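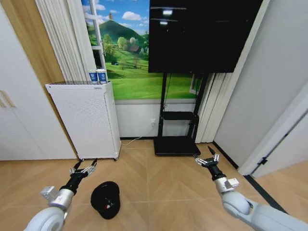

A black baseball cap on the floor between the two arms of a robot, with both grippers open.

The Draltthorpe Household Robotics Club is a student club devoted to teaching robots the small, everyday jobs of a home, such as picking things up off the floor, folding towels and putting groceries away. It is open to high school students from the town of Draltthorpe and the nearby village of Madley, and it is best known in the area for its yearly contest, the Clendero Tidy-Up, held each January. The club has no entrance test and asks for no earlier experience, and a good share of its members arrive never having written a line of code.

History

The club grew out of an after-school electronics group that spent most of its time building line-following cars. Members enjoyed the cars very much, but after a few years they began to wish for something that could use its hands, so to speak, and the group started looking into robot arms. The first ones were small desktop kits put together from printed parts, and they were famously wobbly. A full set of two arms came later with support from Srisuk, a local maker of kitchen fittings that still pays for much of the club's equipment. The name was changed to its present form at that time, although older members go on calling it "the car club" out of affection.

Membership has grown to 60 students, divided into teams of 7 or fewer so that everybody gets a fair turn at the controls.

Activities

Meetings begin at 4 p.m. and often run well past supper. New members start with what the club calls floor work, in which an ordinary object is set down on the floor and the arms have to be brought to it, closed around it and lifted. It sounds like a gentle beginning, and newcomers are often surprised at how long it takes them! Soft things are the hardest. A cap, for instance, can be pinched by the brim or by the edge of the crown, and each way of holding it changes how the rest of it hangs and folds. Students are encouraged to try both and to write down what they learn in the team notebook – a thick, much-loved binder that is handed on from one year to the next.

After floor work, teams choose a longer project for the spring. Past projects have included pairing socks, setting a table for two and hanging a cap on a peg, the last of which took one team an entire school year and is still talked about fondly.

The Clendero Tidy-Up

The contest takes its name from the Clendero community hall, where the first one was held. Each team is given a room with everyday items left lying around and must put them where they belong before time runs out. The items are kept secret until the morning of the event. A perfect run is worth 200 points, with points taken away for dropped objects and for any help given by hand. Judges may also award a few extra points for careful handling, a rule added after a rather rough year for the teacups.

The event draws a cheerful crowd of families and neighbors, and there is a bake sale in the hallway that raises roughly 2000 dollars for spare parts. Winning teams receive a painted dustpan, which they keep until the following contest.

Related programs

A summer session for younger children is offered in Madley, using the old desktop arms, which have been repaired so many times that little of the original kit remains. Graduates of the club are welcome back as helpers, and several return every January to judge.

See also

Educational robotics
Robot competition
Service robot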